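Film News and the Reboot Rumor: Student Project Report
Media Studies, October

Our group set out to learn how a casting rumor turns into a fact. We followed one case, the claim that the director of the space serial Karkico would leave to run its rival, Nosteck. I doubted the claim from the start, and I doubt some of our own results too.

Over 3 weeks we saved 80 posts from fan sites and read the 1,464 comments under them. Most of the posts led back to a single item on a site called Wunau, which gave no source. 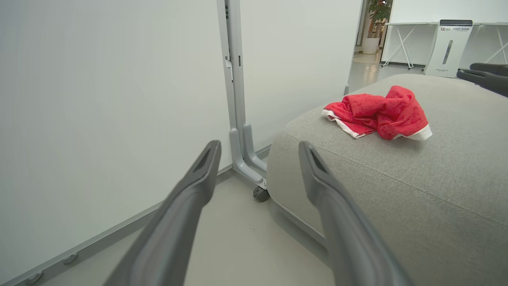
Wenceslao Gallardo objected at our midterm talk that fans know perfectly well a rumor is a rumor, and that repeating one is half the fun. He may be right. Our comment coding can't tell a believer from someone playing along, and I would not trust a study that said it could.

What we can show is how the wording changed. The first item said the director "had been in talks." Later posts dropped the talks and kept the job - one even gave a start date. Only 20 posts linked to anything at all, and those links mostly went to each other. 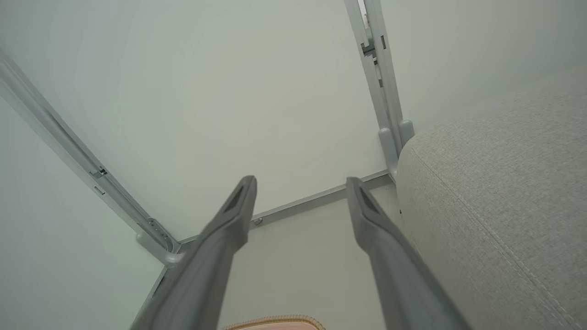

Fig. 2. Gripper fingers, open.

The studio, Ibarra, put out a short denial near the end of our window. Several sites ran it as proof that something was going on. I find that hard to take seriously, but those posts drew the longest comment threads we saved.

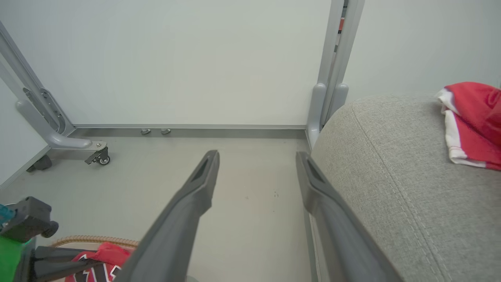

We also wanted to compare review scores before and after the denial. I argued against it and still think the section is weak. The scores moved a little, and a new trailer came out in the same week, so we have left the chart in the appendix without a claim attached to it.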